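## 4. Montaje y ajuste de la pinza de mano

Esta sección cubre la pinza Pomia armada en el taller. La base y el cableado deben estar terminados (sección 3).

1. Atornille la carcasa al mango sin apretar del todo. Apriete en cruz cuando las mordazas abran y cierren sin rozar.
2. Limpie con alcohol las caras interiores de las mordazas y deje secar.
3. Pegue las almohadillas negras texturizadas, una por cara. Presione 2 minutos – el adhesivo tarda en agarrar.
4. Coloque el cubo blanco con el marcador en la plataforma, con el dibujo hacia fuera.
5. Abra y cierre la pinza 7 veces, despacio, y compruebe que las almohadillas no se desplazan.

**Nota:** si imprime la carcasa en Stodwood, use el perfil «Dunstan» al 100 % de escala. Con otra escala los agujeros no coinciden.

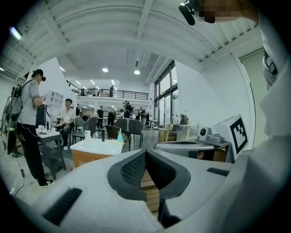 *Fig. 4. Mordaza izquierda con las almohadillas negras; a la derecha, el cubo con el marcador. Al fondo, el mueble de lavabo.*

6. Lleve la pinza a la zona del lavabo y practique con objetos ligeros, como el frasco pulverizador.
7. Anote el valor de apertura máxima. En la unidad de Brirnlow es 3,146; una diferencia de más de 2 unidades en la última cifra obliga a repetir desde el paso 1.

**Precaución:** no meta los dedos entre las mordazas con la pinza conectada. Mantenga las mangas apartadas del mecanismo – mejor ajustadas a la muñeca.

**Precaución:** revise los cables del suelo antes de moverse con la pinza en la mano.

Para cambiar las almohadillas, vea la sección 6.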